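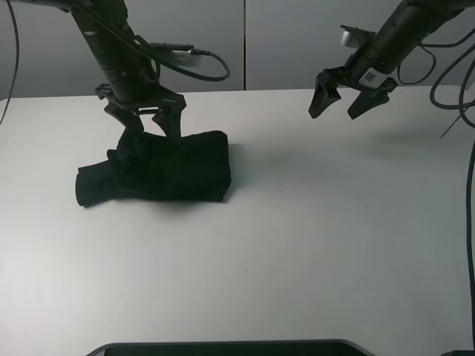

Can a Machine Fold Your T-Shirt Yet? In Leltlow, They Are Trying

6 August 2018
By Han-gyeol Na

News > Local > Work and Home

Search stories, places, people

If you have ever stood over a warm pile of laundry at ten at night and wished that somebody, anybody, would come and do it for you, you will find good company at Flutmont, a small automation firm on the second floor of the old Hong building in Leltlow. The people there have been wishing the same thing out loud since 2014, and for most of this summer they have been working on it with two black robot arms, a white table and a black garment that does not want to cooperate.

The idea sounds simple when Sérgio Vieira explains it over coffee (he makes a very good cup, by the way, and will not let a visitor leave without a second one). You put an item of clothing on the table, the two arms take hold of it between them, and at the end it should look like something you would be happy to put in a drawer. Vieira runs the folding project, and he has the patience of a man who has watched a great many sleeves go the wrong way.

"People come in and ask when they can have one at home," he told me. "I ask them what is in their laundry basket. If they say towels, I feel pretty good. If they say everything, well, then we have another cup of coffee."

Towels, he says, are kind to a machine. They have four corners and one color, and they lie down when you put them down. Clothes are another matter, and black clothes most of all. On black cotton the folds are little more than a change in the shine, and a hem tucked under a heap can pass for the heap itself. You and I would just poke at it until we found the edge, probably while watching television. The arms have two fingers each and have to settle on a place to pinch.

What goes on at the table, then, is a lot of pinching and lifting, and a fair amount of starting over. Sometimes one gripper goes down into the cloth while the other waits its turn in the air, and sometimes both take hold and the garment is stretched out between them. Vieira's team of 10 keeps a log of every try. In the last full set they ran 52 folds, and 24 of them came out well enough to go on the "good" shelf by the window, which I was allowed to inspect. I would have put my own name to most of them, and a couple were neater than anything in my closet.

The rest went back in the basket. A few were nearly right, with one side longer than the other, and one had ended up as a sort of dumpling that the whole team seemed rather fond of.
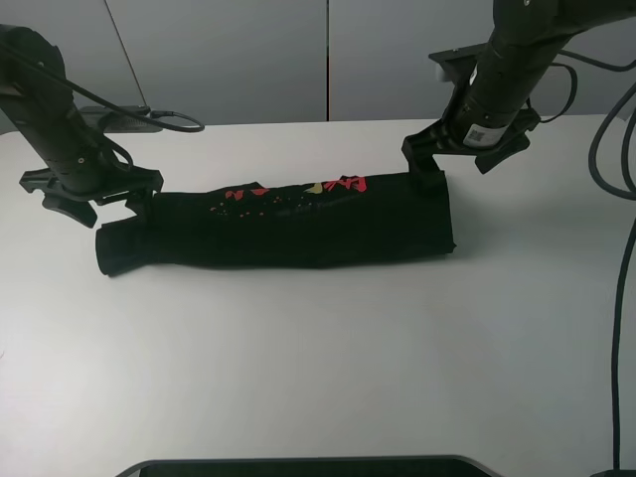 Shop floors may come first

Homes are the dream, but the first paying work could be in stores. Cendolitz, the clothing shop down on the square with the striped awning, has agreed to take a pair of arms into its back room in October for a trial on returned shirts. Anyone who has worked a sales counter knows the job: customers try things on, leave them in a heap, and somebody has to make them look new again before the next morning. The shop says its clerks will keep their hours during the trial and will check each shirt before it goes back out.

Vieira likes the shop plan because the clothes there are more alike than they are at home. The same shirt comes by again and again in a handful of sizes, often with the same print on the front, and the table can stay exactly where it is. A family kitchen has socks, a cat and a plate of toast on the table — and he is not ready for the toast.

I asked him, as I suppose everyone does, for a year when ordinary people might hand over the laundry for good. He laughed and poured more coffee. He would say only that he still folds his own shirts on Sunday evenings, slowly, paying far more attention to his hands than he used to, and that his wife has begun leaving hers on his side of the bed as well.

Flutmont plans to open its doors to visitors once the shop trial is under way, and readers who would like to bring along a difficult garment are welcome to do so. The stairs are at the side of the building, next to the bicycle rack.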